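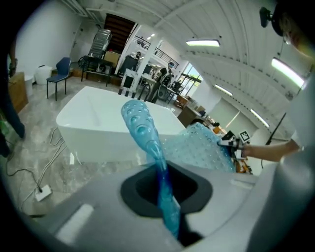

2. Sorting and packing trials, Trergate site

Reporting period to the end of December. Prepared for the Hellthorpe fund.

2.1 Work done

The trials cover light plastic waste and the packing materials that come in with deliveries. Crumpled drinks bottles, such as the blue one, remain the main test item. They are handled one at a time, neck end down. Bubble-textured sheet is handled as a separate item and is not mixed with bottles.

In this period 62 bottles were handled. Of these, 49 went into the correct container at the first attempt. The rest were picked up again and placed by the same method. Bottles twisted along their length took longer than those pressed flat, and the time per item is now logged by shape.

Sheet material was added to the work plan in December. It folds on itself when lifted by one corner, so the method sheet now asks for a hold near the middle of an edge. No first-attempt figure is given for sheet in this report. The number of trials is too small.

2.2 Room and equipment

The floor area at Trergate is shared with the bathroom fittings work. The large white bathtub stays in its present position until the De Luca order is closed. Access on the staircase side is kept clear.

Two matters were raised at the last site check:

Cables. Several white and black cables run across the floor beside the tub to a power strip. A floor cover has been ordered and will be fitted before the next set of trials. Until then the strip is to be switched off at the end of each session.

Bins. The cylindrical bin and the square bin stay against the wall. Labels for both have been requested from Kolleo.

2.3 Spending

Spending is within the agreed budget. The floor cover and labels are charged to small equipment. No change to the staff line is requested.

2.4 Next period

Repeat the bottle trials with the revised method sheet.
Complete a first full set of sheet trials.
Fit the floor cover and record the new cable route on the room plan.
Agree with De Luca a date for moving the tub.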